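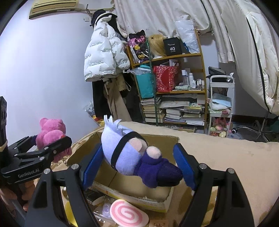 Robotics club: the sorting project, halfway through

The Gretau Robotics Club is now in the second half of its winter project, and since several families have asked what the students are doing on Tuesday evenings, this item covers where things stand.

The project is called Ambaye. The goal is a program that can learn to pick up soft, oddly shaped things and put them in a box. Members chose soft toys because they are cheap, easy to find in any house, and hard to grip well. A wooden block has the same shape every time you reach for it. A plush doll bends at the neck, rolls onto its side and has hair that gets between the pads.

Students record the task by doing it themselves with hand-held grippers. One session is a string of short takes: pick up a toy, bring it over the box, let go, back off. Most recording is done at home in ordinary rooms, on beds, desks and floors, with whatever is normally there left where it is. The program needs to cope with shelves, coats and bags in the background, so nobody has to tidy up first.

So far the club has 600 usable takes. The target for the end of February was 40 per student, and most members have reached it. Takes are thrown out if the gripper leaves the view, if the toy is already moving at the start, or if the person stops partway to talk. That last one has cost us more takes than the other two put together.

Tsehay Workneh, who runs the Tuesday sessions, asked the students to keep a written log of every grip that failed. The notes have been useful. The most common entries are:

Toy picked up by the hair or clothing and dropped on the way to the box.

Pads closed on the edge of the cardboard as well as the toy.

Toy let go too high, so that it bounced off the rim and landed outside.

Key chains and loops on small plush animals caught on something nearby.

The older group has started sorting takes by how the toy was lying at the start: face up, face down, on its side or sitting. On its side is the one we have least of. If your child is recording this month, please ask them to do a few extra of those.

Two-person takes are also new this term. Two students work at the same box with a gripper each, and they have to agree beforehand who goes first. It is slower than working alone and there was some arguing in the first week, but the recordings are good and we plan to keep doing them.

The next step is training. The club has the use of a small arm, which the students named Drato, and the first test with it will be on five toys that do not appear in any of the takes. We expect it to miss a lot. The students will score each try and compare it with their own failure log.

After that comes the open evening at Serkovis Hall, starting at 6:30 p.m. Visitors can try a gripper for themselves and look through the logs. Last year 43 people came and we ran short of chairs, so bring a folding one if you have it.

Things we could use before then: cardboard boxes with the flaps cut off (worn ones are fine), clean soft toys under about a foot long, and large plastic bins with lids for storage. Leave them by the club room door with a note saying whether you want the toys back.

Grippers taken home must be returned every second Tuesday for charging and a check of the pads. Please send them back in the padded bag – two came in loose last time and one had a bent pin.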